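Inside Drestemia's open day: two grippers, a tray and a lot of patience

Drestemia opened its training rooms in Sturndale to visitors on April 4, 2023, for the second time in two years. The company collects examples of everyday handling work and passes them on to teams that build household robots. Most of the people who came were from the neighborhood, along with a group of students from the Benavides technical school.

The project manager met visitors at the door and did most of the talking. She has been with the company from the start and said the work looks simpler than it is.

"People come in expecting a robot that walks around and makes the bed," she said. "What we have is a person with a gripper in each hand, picking up a watch. That's the stage we're at, and I think it's an interesting one."

The hand-held grippers are worked by a trained operator. The movements are recorded and later used to teach a robot how the same task is done. Drestemia calls its current project Istico. It started in March with small items that people keep near the bed or carry in a pocket.

Istico has 2309 recorded tasks so far, the manager said, and 767 of them were set aside during checking. Some were too fast, and in others the operator's own arm blocked the view.

"That's a lot to throw out, and we argued over it," she said. "But a bad recording costs more later. You end up teaching the habit along with the task."

Operators train for two weeks before anything they do is kept. One of them, who used to work in a packing department, said the hard part was learning to slow down.

"In packing you're paid to be quick," she said. "When I started here I'd have the thing in the tray before the other hand was ready. Now I open the jaws, line up, wait a second and then close. My shoulders were sore the first few days."

Asked which objects give the most trouble, she answered right away. Anything smooth and rounded tends to slide, she said, and a pen can roll when you touch it at the wrong end. Soft surfaces add to the problem.

"On a table you can push down a little. On a bed the whole tray moves with you."

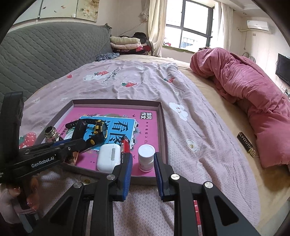

Tray work on a bed at the Drestemia open day, with a watch, a marker pen and an earbud case among the items.

Visitors could try the grippers for themselves at a separate table, and the line was long for most of the afternoon. The students asked mainly about pay and about what happens to the recordings. The manager told them that operators are paid by the hour, and that no one is paid per task. Recordings go only to teams that have signed a contract with the company.

Would a robot trained this way be ready for homes soon? She did not want to give a year.

"I get that question every time. It can learn to put a pen in a box. Somebody's bedroom has more than 38 things in it, and they're never in the same place twice."

The next step for Istico is kitchen items, beginning with cups and lids. Drestemia plans to hold another open day in Sturndale when that part of the work is under way. School groups can ask for a visit through the company's front office.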